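Home Reno Trade Events > Exhibitor Portal > Troubleshooting

Registration page drops my crew bookings (long one, sorry)

Posted 4/1/26 | 12 replies | Share

Okay, I'm logging all of this in one spot so I don't have to keep retyping it into the help form. We run a small kitchen and bath renovation outfit and we're exhibiting at the Jaltthorpe home improvement expo in November. I did our registration through the Flirari portal, paid the deposit, got the confirmation email, all lovely. Then I went back in to add the crew to the workshop sessions and that's where the wheels fell off.

What happens: I click "Manage my booth", it loads fine, I can see our spot (booth 176, very happy with it, right by the coffee). I click "Add attendees", type in the names, hit save, and I get a plain white page with 404 on it and nothing else. No menu, no back button, no logo. If I go back, the names are gone. If I log out and in again, the names are still gone BUT the attendee counter has gone up. So the portal now thinks I'm bringing nine people. I have four!

Stuff I've tried so far:

- Different browser. Same thing.
- Cleared the cache, cleared the cookies, logged in fresh. Same thing.
- My phone, off the shop wifi. Same thing, but smaller.
- Adding one person at a time. The first one stuck! I got very excited. The second one went straight to the white page again.
- Taking the accent out of one fellow's last name, in case it was choking on that. Nope.

I did get a reply to my first ticket (number 784, if anyone from support is reading) and it asked me to check whether the booth was registered under the old Medve account system or the new one. I had no idea there were two. Our login goes back to the Medve days, and the favourites I'd saved from last year's show are all in there, so my guess is old. Could that be it?

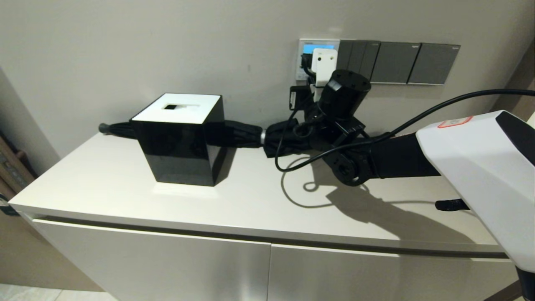
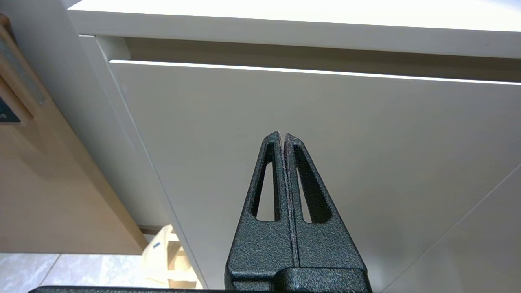
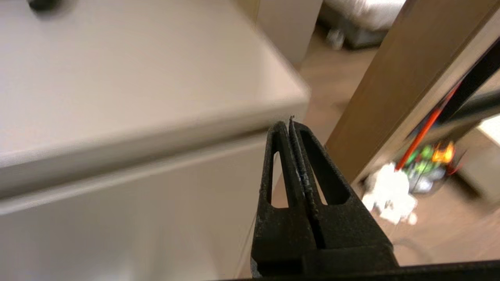
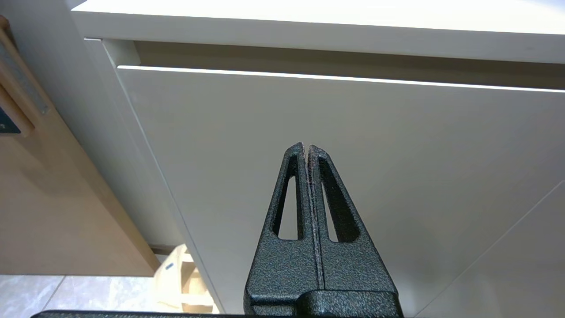
The other thing I noticed is the billing side. When the counter went up, the balance owing went up too, by $100 for every extra badge it thinks I want. I haven't been charged for those yet as far as I can tell, but the invoice page says the balance comes off the card automatically before the show, and I would really rather not find that out the hard way. I rang the number on the invoice and was on hold long enough to eat my whole lunch, then it cut out. Fair enough, everybody's trying to get their bookings in before the early price ends, I'm sure the phones are nuts.

UPDATE, same afternoon: support wrote back and asked me to try the Ernenero plug-in page instead, the one that handles the workshop seats by itself. You get to it from the little calendar picture at the top right, and I'd been scrolling past it this whole time. I put all four of us in there and it saved, first go! So the seats are sorted - two in the tile waterproofing session, two in the one on quoting jobs properly (I'm in that one, I need it). The badges are still wrong though. It shows nine on the booth page and four on the workshop page, and neither one seems to know the other exists.

UPDATE 2: they've moved our login over to the new system. I had to reset my password and the first reset link had expired before it got to me, so if that happens to you, ask for another one and keep your inbox open. The counter now says five. Closer! I've asked them to knock off the last one by hand and put a hold on the balance until the number's right.

Still open from my end:

1. Badge count needs to go from five to four.
2. Invoice needs to match.
3. The "Add attendees" button still goes to the white page. I'm leaving it alone now, but the next exhibitor is going to click it.

If anyone else came across from a Medve login, did your booth power order carry over? Mine says "pending" and we've got a display vanity with a lit mirror that needs a plug, so I'd like to know before I book the trailer.

Filed under: Exhibitor Help, Registration, Billing

Was this thread helpful? 7 Yes | 1 No

We use cookies to remember your login and improve your visit. Accept | Manage settings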